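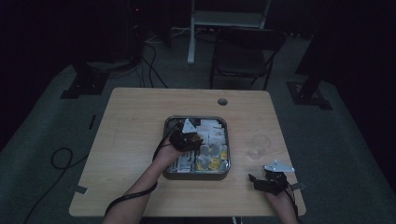
A square table with a light wood grain, with a metal tray in the middle.

How to oil a light wooden table top

Jun 18, 2025

A light wooden top shows every ring and every fingerprint, so many people are afraid to treat it at home. I was afraid too. Since then I have oiled our table many times, and the work is easy if you do not hurry. These steps are for solid wood or thick veneer. If your table has a printed foil surface, oil will not go in, and you should only wipe it.

What you need

A bottle of clear hard oil (I use Flinus, but Nevik is also good)
Fine sandpaper, grit 240
A sanding block
3 cotton cloths without loose threads
A shallow tray
Thin gloves

Step 1. Clean the top

Wash it with warm water and a small drop of dish soap. Do not pour water on the wood, only use a cloth which is well wrung out. Then let the table dry until the next day.

Step 2. Find the direction of the grain

Put a lamp at the side of the room and look at the table from a low position. The lines will be easier to see.

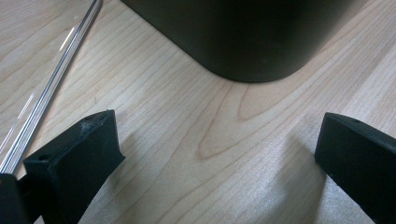 Where the grain makes a long oval, do not try to follow the curve with the sandpaper. Keep to the main direction of the board. If you go across it, you will get small scratches, and the oil makes them darker.

Step 3. Sand lightly

Use almost no pressure. Three or four passes over each part are enough. On veneer I make two passes and stop. Remove the dust with a dry cloth, also from the edges.

Step 4. Put on the oil

Pour a little oil in the tray and dip the cloth. Spread a thin layer from one side to the other. Wait 45 minutes, or the time which is written on your bottle, then wipe off everything that is still on the surface. Oil that stays there becomes sticky, and to remove it is much more work than to wipe it in time.

Step 5. Second layer

Repeat after one night. My table got the second layer in October, when the room was cold, and it needed 5 days before I could put cups on it.

About the cloths

Cloths with oil can start to burn by themselves. Lay them flat outside to dry, or keep them under water in a closed metal tin. Never leave them in a ball in the bin.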